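Projects > Software Notes > Gallery: Cabinet Tasks

Posted July 14, 2021 by the site editor

Zellex sells its planner, Osedora, on one promise: name a task in a sentence and the software works out the arm motions. I spent part of June with it in an office, on cabinets and flat boxes, and I came away with more doubts than I brought.

The pitch mentions 3000 training runs. It doesn't say how many different cabinets those runs covered, and I'd like to know. A planner that has seen one hinge a great many times has learned that hinge.

Open doors, one box on the shelf and another on top. To Osedora the target is "the blue box," and the sentence parser has no way to ask which.

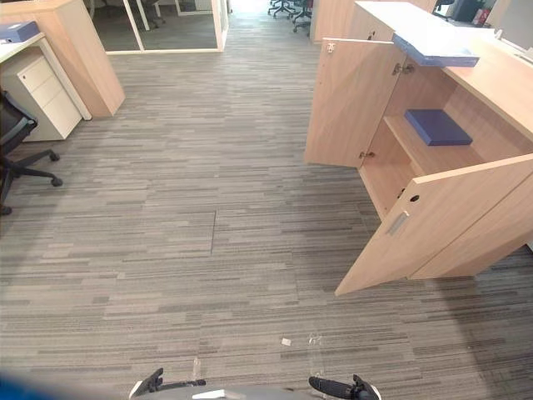
It should never have to ask, Totetti wrote back. Give the planner a box on the shelf and a box on top, and it ought to score both and take the cheaper reach. If the user wanted the other one, the user can say so.

Fine, but cheaper by whose measure? The cost function leans on path length and treats an open door as a thin flat plate. Handles and lock parts stick out from real doors. With the default clearance of 5 mm, I wouldn't trust any path that passes close to one.

The log viewer is the best part of the package. It shows each rejected plan with a reason code, and there are 11 codes. Too bad "other" is one of them, and the one I saw most.

Brinkmann's older planner is slower and uglier, and it makes you type in the door angle by hand. I still find its failures easier to read.

Last updated: July 2021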